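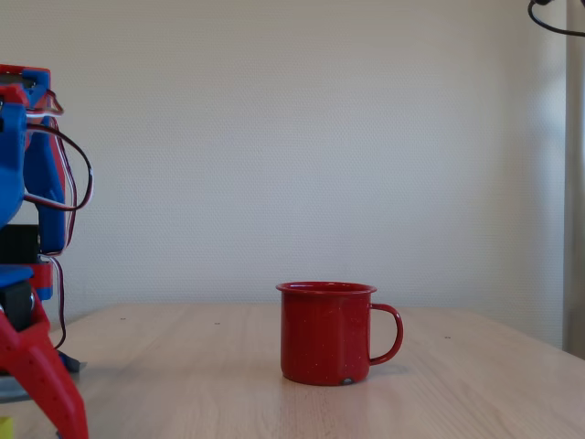
Enamel is glass. Yep, glass! Really thin glass, melted onto metal. Sounds wrong, because a glass cup breaks if you drop it and an enamel cup mostly goes clonk. But look low down on the red mug, near the bottom edge. See the little chip? The red has gone and there's a gray-blue patch of metal peeking out. So the red part was only ever a coat. Under the coat, metal. The tiny white speckles are in the coat too.

How do you make one?

First, a cup shape. Usually steel, pressed out of a flat sheet by a big machine. The top edge gets rolled over so it isn't sharp on your lip. Run your finger around an enamel mug at home if you have one. Feels like a smooth little tube.

Then the glass. It starts as powder, called frit (good word). Mix the frit with water and some clay and you get a goopy soup, sort of like pancake batter. Dip the cup. Or spray it. Let it dry. At this point you could scratch it off with a fingernail, so don't.

Then the oven. A very very hot one, way hotter than the one that makes your pizza. The powder melts, spreads out and grabs hold of the steel. Out it comes, it cools down, and now it's shiny and hard. Lots of mugs get a second coat and go back in agian.

What about the colors?

Tiny bits of stuff mixed in with the glass. Cobalt makes blue. Iron can make browns. Reds are tricky, some of them don't like too much heat and go muddy. Speckles can be flicked or sprayed on as little drops before the cup goes in the oven.

So why does it chip?

Steel can bend a bit. Glass can't. Whack the mug on a rock and the steel gives a little, the glass on top goes ping and a flake pops off. Ewan Ritchie, age 7, wrote in to ask if the whole cup is ruined then. Not always! A chip on the outside, you can often keep using it. But the bare steel can rust if it stays wet, so dry it well. A chip on the INSIDE or on the rim, show a grown up and don't drink from it. Glass flakes are sharp.

Also. Never put an enamel mug in the microwave. Metal, remember? And metal lets heat through fast, so hot cocoa makes the outside hot too. Hold the handle.

Try this: go on an enamel hunt in your kitchen. Old pots, pie dishes, the inside of the oven door, maybe even the bathtub. Take a fridge magnet with you. If it looks like glass but the magnet sticks, theres probably steel hiding under there. Write down what you find and bring your list on Tuesday.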